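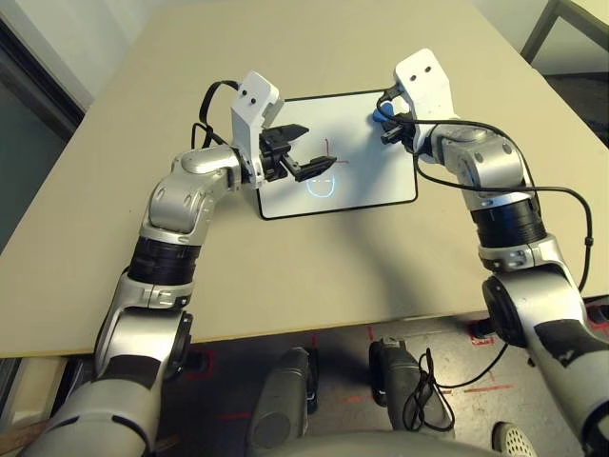 A small whiteboard with red and blue marker lines on it.

Home Opinion Archive Letters

Keep one table plain
By Cadi Parri

Every home should have a table that belongs to no particular job. Mine is beige, and a whiteboard is the only thing I let stay on it for long. I lay the board flat. On a wall, a board fills up with old reminders and people stop reading them. On a table it gets used for a sketch or a sum, then wiped.

My last board hung in the kitchen in Ivham for six years. In October I found a dentist's number on it from two dentists ago.

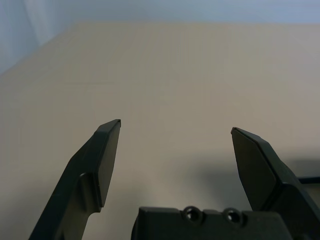
Plain tabletop, pale wall.

Friends tell me a clear surface is wasted space. I disagree. Put a fruit bowl down and the mail follows within a day. I would sooner give up a shelf than those few feet of tabletop.

Buy two markers in different colors and throw them out when they fade. Four is too many.

Feb 16, 2021

Contact | Copyright Sallo | Back to top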